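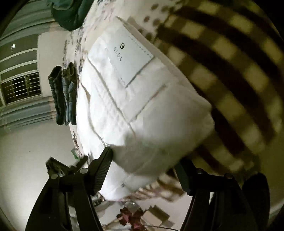
White quilted item with a stitched label.

The Return of the Repaired Quilt

11 Jun 2022

For most of the past century, the town of Rallow was known for its bedding. At the height of the trade, 238 people worked in the sewing rooms along the river, and their quilts were sold in towns as far away as Wako. The last of the large workshops closed when cheaper goods arrived, and the skills they had taught passed into private homes.

The Zumley Textile Center was founded to bring that knowledge back into public use. Its repair service accepts worn quilts, mattress pads and bedspreads from any household in the district. In its first year the service received 1490 pieces. Most needed only simple work - a split seam, a thin corner, a binding that had pulled away from its edge.

Staff at the center advise owners to wash a quilt before bringing it in and to leave any loose filling in place. A basic repair takes five days. Pieces that must be opened and refilled are held longer, and the owner is given a written estimate before work begins.

The center also teaches. Its evening course runs for seven weeks and covers hand stitching, machine channel quilting and the care of older cotton. Places are open to residents of Rallow and Dreltanow, and a reduced fee is offered to students.

A second course will begin in July, when the center moves its cutting tables to the ground floor of the former dye house. The upper floor will hold the pattern archive, which may be viewed by appointment.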